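Junior Currency Markets Writer (part-time, remote)
Nuvness Markets Desk
Posted October 2023

We are looking for a part-time writer to join the team that produces our morning and midday notes on the foreign exchange market. The post is open to people with trading or treasury experience who want to write, and to writers who already follow currencies closely and can show us that they do.

About us

Nuvness publishes short daily notes for small importers, exporters and private clients who need to know what the main currency pairs are doing and why. We don't manage money and we don't sell signals. Our readers mostly want to know whether to buy their euros or dollars this week or wait, and our job is to set out what is moving the price so that they can decide for themselves. We have nearly 1000 subscribers, most of them in the UK and Ireland, with a smaller group in Spain and Mexico who take the notes through our partner Jiltach.

The desk is edited by Ritu Saxena. Higinio Becerra covers the euro and sterling, and Jennylyn Baluyot covers the yen and the Asian session. The new writer will take over the Canadian, Australian and New Zealand dollars, which the other two have been sharing since the spring.

What you will do

Write one morning note each working day, between 300 and 400 words, on one of the three commodity currencies. It must be with the editor by 7 am UK time.

Update the note at midday if there has been a rate decision, a jobs figure or an inflation release that matters to your pairs.

Keep the economic calendar for Canada, Australia and New Zealand up to date, including forecasts and revised figures.

Check every price and percentage in your own copy against our data feed before you file. We publish corrections at the top of the next note, with the writer's initials.

Write one longer piece a month on a subject agreed with the editor. Recent ones have covered the link between oil and the Canadian dollar, how forward contracts are priced, and what happens to spreads over the Christmas period.

Answer reader questions passed on by the office. There are usually only a few a week and they are mostly about terms.

Hours and pay

The post is 20 hours a week, Monday to Friday pattern, with most of the work done between 5.30 am and 9.30 am. Please think about this carefully before applying. The early start doesn't change in winter and we can't move it, as the notes have to be out before our readers' banks open.

Pay is by the hour and is set out in the full job pack. There is a paid trial period of 11 weeks. After that the post becomes permanent if both sides are happy. Holiday is pro rata, and the desk closes for Christmas Day and New Year's Day.

You can work from anywhere in the UK with a steady internet connection. We meet in person twice a year at the Plelis building, where we rent a room on the ground floor, and travel is paid.

What we are looking for

You should be able to explain a central bank decision in plain words, and say what the market expected as well as what it got. You should know how to read a daily and a four-hour chart, and be able to name a support or resistance level without making it sound like a promise. You need to write clean English at speed.

A degree in economics or finance is welcome but we don't ask for one. The same goes for formal trading qualifications. Spanish would be useful for the Jiltach edition.

You must not trade the pairs you write about while you are employed here. This includes spread betting and accounts held in a partner's name. You will be asked to sign a declaration when you start and again every October.

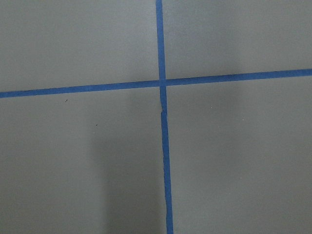

How to apply

Send a CV of no more than two pages and a sample note of up to 350 words on the Australian dollar against the US dollar. Use any trading day from the past month and put the date at the top. Say where your prices came from. Please don't send work that has been published elsewhere, and don't send chart screenshots, as we only read the text at this stage.

Applications go to Iraís Orozco through the Ventura recruitment page, where the full job pack can also be downloaded. Put "Commodity currencies" in the subject box. We will reply to everyone who sends a sample note.

Shortlisted applicants will be asked to a video call with Ritu and Higinio, followed by a timed writing test from home. The test takes 90 minutes and is paid at the normal hourly rate.

Questions about the hours, the trading rule or adjustments to the test can be sent to Leopoldo Zamudio in the office before you apply. They won't be passed to the people doing the shortlisting.

No agencies, please.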